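Reviews > Storage > Wall baskets

Skekano long wire basket, five compartments, black

I bought this basket in February, after my colleague Florencia Retamal complained that she could never find the tape in our small repair corner. I had 20 minutes before lunch and two screws in the wall, so I believed it would be quick. It was quick, I must say, only the second screw needed a new hole.

The wire is stiff and the paint is even. I looked for sharp ends with my finger, as I always do, and found one at the back, where it does not matter. The price was 295 at Benítez, delivery included, and the box came on Monday in good condition.
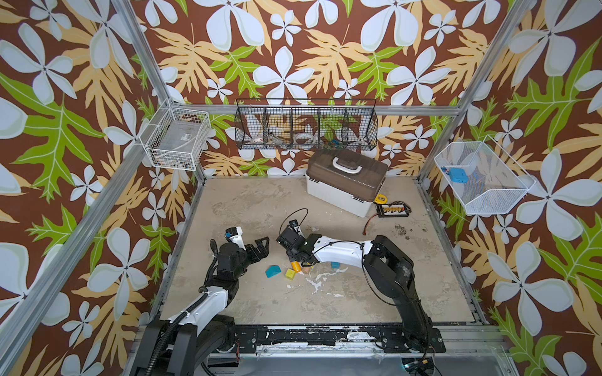
My main question before buying was whether the dividers are useful or only for decoration. I can say they are useful. Small things stay in their own place and do not slide to one end, which was the problem with my old Drultgate tray. We keep a tool with long handles in one part and the white roll of tape near the middle, and both can be found from below without a chair. The mesh is open, so the flowers of our wallpaper still show through it, and a brown wall with a black basket looks calm enough to me.

Now the weak points. The dividers are fixed, so a wide thing must go somewhere else — I use the white mesh baskets on the side walls for this. Very small screws will fall through, you need a little bowl for them. The paper with instructions is only one drawing, and it does not show which side is up.

I would buy it again, but with moveable dividers if Skekano ever makes them. Four stars.

Nicanor Lucero, Vundville

382 people found this useful | 20 comments | Share

Contact | Copyright Vundville Reviews | Back to top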